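Home News Events Library Contact

August
By Orathai Noiphan

Sutwood library will stay open until 9 in the evening

The public library in Sutwood will have longer opening hours from this month. Until now the doors closed at 6 p.m., and many people who work in Jatstead could not come after their job. The new closing time is 9 p.m.

The head librarian, Ratree Rungrueang, said that readers have asked for this change for a long time. Almost 1000 people signed a letter to the town in spring. "We read all the letters and comments, and most of them were about the evening," she said.

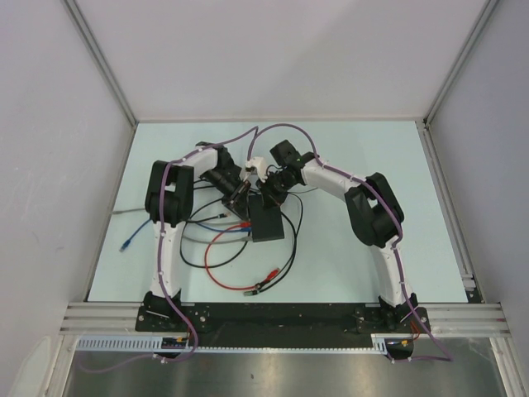
Two robot arms above a light blue work surface.

The reading room on the upper floor will also be open in the evening, but the children's room will close at 6 p.m. as before. Returned books can be left in the box at the side door at any hour.

Two new employees, Nipon Srisuk and Sabina Amarasinghe, will work at the front desk in the evening. The bus from Chuensuk will stop near the library one more time, at 9:10 p.m., so readers can go home without a long walk.

Library cards stay free for all people who live in the town. A card from the old system is still good until it expires.

Contact the news desk | Copyright Sutwood Town News | Back to top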